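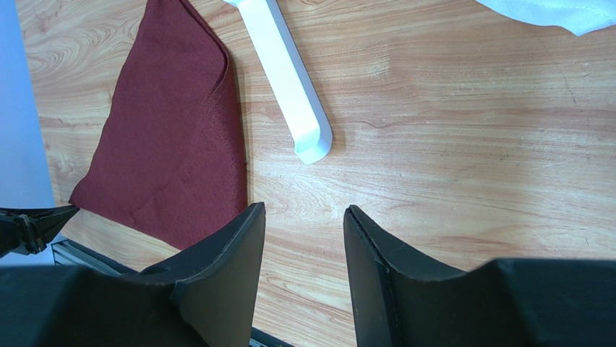 July, after supper

I am writing this in the kitchen because my room is too warm. Today was our second long day on the folding task, and I want to put it down before I forget the order of things.

Yutong Peng came to the lab before me and had already opened the notes from last time. We are both still slow with the two arms. She teaches the left one and I teach the right one, and when we don't speak to each other we pull the cloth out of line. So we agreed to say every move aloud, also the small ones. It feels a little foolish, but I like it.

The dark red cloth is our practice piece until Ms Russo lets us go on to shirts. She wants 75 good runs from each pair before the summer break. We have 46. I did the sum twice on the tram and it came out the same. 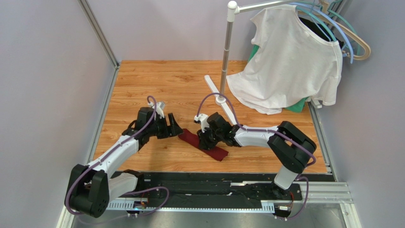

Both grippers at the cloth, my arm on the right.

In the afternoon Shaohua Long sat with us for an hour and looked at our recordings. He said that my arm arrives too early and then waits, and the waiting is also learned by the program. I had not thought of this. I must try to move at one even speed, even if it is a slow speed. Yutong had the opposite remark, she hurries at the end.

We ate our sandwiches on the stairs and talked about the open day in Prestby. She would like to show the folding there. I would prefer to show something easier, but I did not say it very strongly.

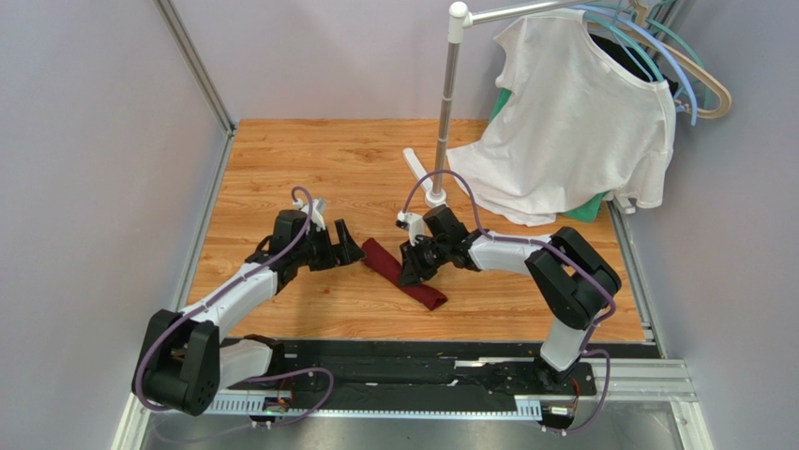

For tomorrow

Ask Ms Russo if the runs with a pause must be thrown away. Bring the blue notebook back to Yutong. Go to bed before eleven - I was yawning all morning and she noticed.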